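Robot Open Day: How Does a Machine Learn to Fold Laundry?

Have you ever been told to fold your laundry and wished someone else would do it? At the Murno Robot Lab, the someone else is a robot! Every October the lab opens its doors to kids and grown-ups, and this year 692 visitors came through to see what the robots are up to.

Our guide was Hadiza Ibrahim, an engineer who started building things out of bike parts when she was nine. She showed us a robot that waters seedlings (its name is Fonine, and it is very gentle) and then took us to the folding station, where there was already a big crowd pressing in to see.
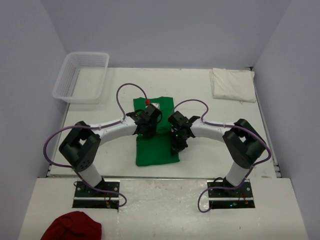

Folding is one of the hardest jobs you can give a robot, and it's all because cloth is floppy. Think about a toy brick. Pick it up, turn it around, put it down, and it's still the same shape. Now think about a sock. It bends, it bunches, it hides half of itself underneath the other half! A robot has to work out what it's dealing with all over again every time the cloth moves. That's why it helps to begin with something lying flat, like the green cloth on the white table. There is one arm on each side, so the two grippers can meet over the cloth and work as a team, a bit like you and a friend folding a bedsheet. And did you spot the purple cables? Robot arms need electricity and instructions to do their work, and wires are a common way to carry them. Wires near a moving arm need some slack, too – if they were pulled tight, the arm couldn't bend and stretch.

So how does a robot learn? One way is by copying. A person steers the arms through the job, and the computer saves every little movement. Then the person does it again. And again! Hadiza told us her team did 200 practice folds before they let the robot try by itself. Its first try looked like a squashed pancake, and everybody in the lab cheered anyway.

Words to know

Gripper: the part at the end of a robot arm that grabs things. It does the job of your hand.

Joint: a place where the arm can bend or turn. Your elbow is a joint, and so is your knee.

Try it yourself

Find a T-shirt and a friend. Each of you may use only one hand, and only your thumb and one finger. Now fold the shirt together without talking. It's much trickier than it sounds! Our best time was 2 minutes, and one sleeve was still sticking out.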